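# Sorting out a shape sorter

Apr 12, 2018

Shape sorters come into our toy library complete and go out again complete, in theory. In practice the box survives everything and the bits end up under somebody's fridge in Drundby. If you've got one to check over, allow 48 minutes, or less if you don't stop to play with it.

## 1. Get everything out

Shake the box over a towel. Shake it again. Then put it down flat and look at the top before you touch a single block, so you know which holes you're trying to feed.

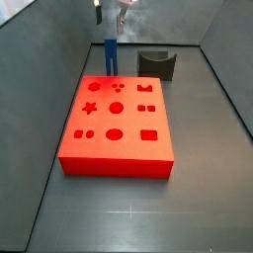 *Big red sorter, nine holes, nothing in any of them yet.*

Say the holes out loud if it helps. Star, circle and oval are easy. For the odder ones, make up a name and stick to it. Ching-wen Tsao calls the one at the back right "the crown" and I call it "the M", and we have lost a good part of March to this.

## 2. Wash the blocks

Warm water, a drop of washing-up liquid, an old toothbrush for the corners. Dry them on a rack - 2 hours is plenty.

## 3. Match by end, not by side

Most mistakes happen here. A long block lying down tells you very little, so look at its end and compare that with the hole.
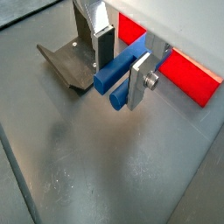 *The larger blue one is a bar with a square profile. Check the end.*

Try it gently. If it sticks, turn it a quarter and try again. Adults push harder at this point. Toddlers, to be fair, do too.

## 4. Write down what's missing

Put it on the card, with the colour. "One block, blue" is no use to Maricica Mihăilă when she goes through the spares tub, which holds roughly 200 of them.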